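The 37, the council and a very long meeting

Saturday, December 2, 2023

Right, I promised a few of you I'd write up what's been going on with the 37, and I've now been asked in the queue at the chemist's, at the school gate and once through the window of my own car, so I'd better get on with it.

For anyone reading from further off, the 37 is the bus from Rarthorpe into Kotard. It goes past the doctor's, up by the estate, round the long way through the lanes and then down the hill to the hospital and the station. It has never been a fast bus. If you drive, you probably only know it as the thing you get stuck behind. But if you don't drive, or you're sixteen, or you've had your eyes done and been told to stay off the road for a while, it's how you get to anything at all on this side of the valley.

Back in June a notice went up at the stop outside the post office. I say notice, it was a sheet of A4 in a plastic sleeve with the open end at the top, so by the time I read it the rain had got in and the bottom paragraph had gone purple. What I could make out was that the council was "reviewing supported evening and Sunday journeys" and that views were welcome. There was a web address as long as my arm. I typed it in when I got home, got it wrong, typed it in again, and ended up on a page about garden waste.

I'm not blaming whoever had to put the sheets up, it can't be much of a job going round every shelter in the district with a roll of tape. But if you want to know what people who use buses think, ask them on the bus! Put a box of forms by the driver. Half the people who'd be hit by this don't have a computer, and the other half were never going to get past the garden waste.

What they want to do

I'll try to be fair about this bit, and if I've got anything wrong please say so in the comments and I'll fix it.

The daytime buses aren't being touched. Arkier run those off their own bat and (so they say) make enough to keep going. The trouble is everything after 6 in the evening, and the whole of Sunday. Those journeys don't pay for themselves, so the council gives Arkier money to run them, and it's that money the council would like to stop giving. They don't call it a cut. In the papers it's a "network adjustment", and there's a paragraph about "alternative travel options" which, when you read down to it, means a taxi or somebody's nephew.

There was also a line about a bookable minibus that might be looked into at a later date. I've lived here long enough to remember the last bookable minibus. You had to ring before noon the day before, the phone was answered on weekday mornings, and it wouldn't take you over the boundary, so it would carry you almost as far as the hospital and then stop. I took it once to see how it went. I was put down in a lay-by.

My own interest, since I'm always going on about councillors declaring theirs: I use the evening bus maybe twice a week, coming back from work or from my sister's. I could manage without it. I'd grumble and I'd get lifts. The people I was thinking of when I decided to go along to the meeting are the ones I see on it, the hospital cleaners going in for the late shift, the lads from the warehouse, the woman who always has a cello. I don't know how you manage without it if you've got a cello.

Going to the meeting

So I went. The transport panel sat at Asfaw House, which used to be the rates office and still smells like it. I'd never been to one of these before and I had an idea it would be like the telly, all shouting. It's mostly people looking for the right page.

You can speak if you're a member of the public, but you have to send your question in writing beforehand, and you get 2 minutes. I didn't know about the writing part until I rang up to ask what time it started, and it was pure luck that I rang while there was still time. I sent mine off that same afternoon with a spelling mistake in it, which they printed in the agenda exactly as I'd sent it. Fair enough.

I'd like to report that I was brilliant. I'd practised in the kitchen and got it down to length, and then on the night I stood up and read it so quickly that I finished with loads of time left over, and just sort of stood there. The chair asked if I had anything to add. I said "no thank you" as if I'd been offered a biscuit, and sat down.

What I'd asked was how they'd counted the passengers. There was a table in the report that showed hardly anyone on the last bus back from Kotard, and I know that bus, and it isn't heaving but it isn't hardly anyone. The answer was that the figures came from the ticket machine. Well, the ticket machine on the 37 has been on the blink for as long as I can remember. When it's down the driver waves you on. Everybody on that bus has had a free ride at some point, and very nice it is too, only now it seems every one of those free rides went down as an empty seat.

I wasn't allowed a second question, but one of the councillors on the far side picked it up and asked it for me, and there was a lot of leaning over and whispering. The officer said they would "take that away". I wrote it down. I've since learned that taking it away is a thing they say quite a lot, so I'm keeping my bit of paper. 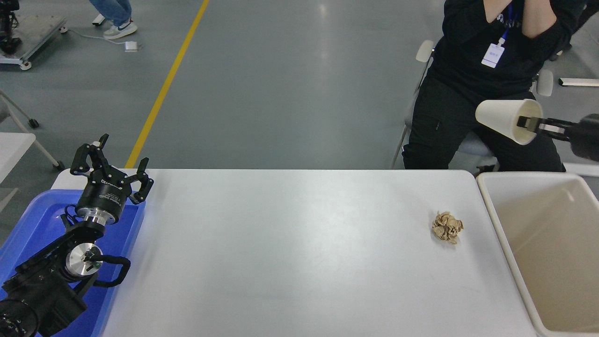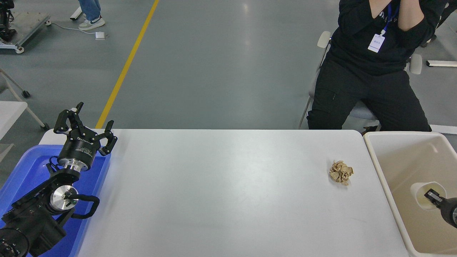 What was decided (sort of)

Nothing, yet. They voted to put it off to the new year and go back to Arkier for better figures. I came out thinking we'd won and then talked to a man at the bus stop who'd been to a lot more of these than I have, and he said putting it off is what they do when they'd like everyone to have gone home by the time it comes round again. He may be right. He was very cheerful about it.

Still, it's better than a yes. The money carries on until the spring whatever happens, so the evening buses are safe over Christmas and through the worst of the dark nights. If you've been told the Sunday bus has stopped already, it hasn't. Somebody has been putting that about on the village page and I'd love it if they'd take it down, because people are believing it and not turning up at the stop, and then we really will have an empty bus.

I did have a moan on here a while ago about our own ward councillors, and I should say that one of them did come to the meeting and did speak, and spoke well. The other sent apologies. I've emailed to ask for a view and had one of those automatic replies with a picture of a padlock at the bottom. I'll let you know.

The petition

Now this is the bit where you come in. If a petition gets past 100 signatures from people who live or work in the district, the panel has to put it on the agenda as an item of its own, with a proper slot, and not just note it. I had assumed you'd need thousands. I nearly fell off my chair.

Paper signatures count the same as online ones. They need a name, an address with the postcode, and an actual signature, and it all has to be readable. I was warned they do chuck out the ones they can't read, so block capitals please, especially if you're a doctor. One person per line. You can't sign for your husband even if he's sitting next to you nodding.

There are sheets at the post office, the chip shop and the library van, and there's one in my bag at all times so you can stop me in the street. The chip shop one has had vinegar on it and I'm going to copy out what I can and go round and ask people to sign again, sorry in advance if that's you. I'd sooner do that than have them turned down.

If you'd rather write your own letter, do! They seem to take more notice of a letter that says something particular. You don't need to put any facts and figures in. Just say what you use the bus for, what time you get it, which way you're going, and what you'd do if it wasn't there. If the answer is "I wouldn't go", put that. Someone at work told me she'd have to give up her evening class and she didn't think that was important enough to write in about. It is, write in.

Some things I still don't know

I haven't been able to find out how much the council pays Arkier for the evening journeys. It's in the part of the report that's on pink paper, and the public don't get the pink paper. I've put in a request for it and they've got to answer, although they can answer by saying no.

I don't know if Arkier would run any of it without the subsidy. I asked a driver, who said he finds out what's happening from the same soggy sheets of A4 that we do. I'd like to ask somebody higher up but their customer number plays a sort of pan pipe music and then cuts off.

And I don't know why the Kotard end of the route is in the review and the other evening service, the one that goes out past the golf club, isn't. There could be a perfectly good reason. It wasn't in the report and when someone behind me called it out they were told it wasn't on the agenda.

I'm going to try the last bus every night next week, if I can stay awake, and see how the ticket machine gets on. If anyone fancies doing a night instead of me I'd be very glad of it, Thursday especially, as I've got a parents' evening and no way of being in both places. Leave a comment or catch me at the stop. Bring a flask, the shelter still hasn't got its glass back.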